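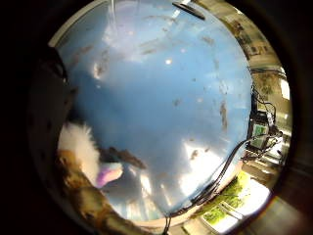
Most people who start screen printing at home worry about the ink first. They read about pigments, they buy six colours, and only after the first failed T-shirt they begin to think about the mesh. In the print shop at Ernlow, where I took an evening course and then stayed as a member, the teaching goes the other way round. Before we were allowed to open a pot of ink we had to make a picture in one colour only, dark on light, and the subject was free. A good beginner's subject is something like small dark fish against pale blue water, where each shape stands alone and no edge is too fine. You can cut such a stencil from paper, print it on a blue sheet, and learn nearly everything from the places where it goes wrong.

The workshop is on the upper floor of a former seed warehouse in Pornness. It has two long tables, a drying rack with 42 shelves, a washout booth which leaks a little on the left side, and a dark cupboard where the coated screens wait. It opened in July four years ago with one second-hand exposure unit, and the same unit is still in use. The lamp has been changed twice. On the door of the cupboard is a list of exposure times in many different handwritings, and some of them contradict each other.

Mesh is sold by number, and the number tells you how many threads there are in a centimetre or in an inch, depending on where you buy. This is the cause of many wrong orders. At Ernlow we count in centimetres. For cotton bags and shirts the shop keeps frames of 42 threads, which let through a thick layer and forgive a slow hand. For paper it has much finer ones, and a beginner who takes a shirt screen to print a poster will get soft, fat letters and a sheet that dries only the next day.

I made this mistake with a concert poster. I printed 28 sheets before I understood that the problem was not my squeegee. The letters had swollen so much that the small line with the address could not be read from one metre. I kept seven of the sheets and use the backs for test prints.

Tension is the other matter, and it is harder to see. A new frame sounds like a drum if you tap it with a finger. An old one gives a dull sound, and then the mesh moves with the squeegee and the second colour will not sit where it should. The shop has a tension meter, but the experienced printers mostly tap. They press the middle of the mesh with the thumb, make a face, and put the frame in the pile to be stretched again. The stretching is done by a small firm called Jistier, which collects the frames once a month and brings them back wrapped in brown paper.

For the inks, the members use a water-based range from Wei. It smells of very little and it washes out with cold water if you are quick. If you are not quick, it dries in the mesh, and then you spend the evening with a soft brush and a bottle of cleaner. In warm weather this can happen during one telephone call. The habit here is to flood the screen after each print – to pull a thin layer of ink over the open mesh without pressing – and never to leave the table with a bare stencil.

The shop keeps a book where every edition is written down with the mesh, the ink and the number of good prints. The last entry I saw was number 3976, a birthday card in two greens. Next to it somebody had written in pencil that the darker green should go down second. I tried it with my own card the same week, on the cream paper, and the darker green did cover better that way, although I still lost four cards at the corner where my frame was not lying flat.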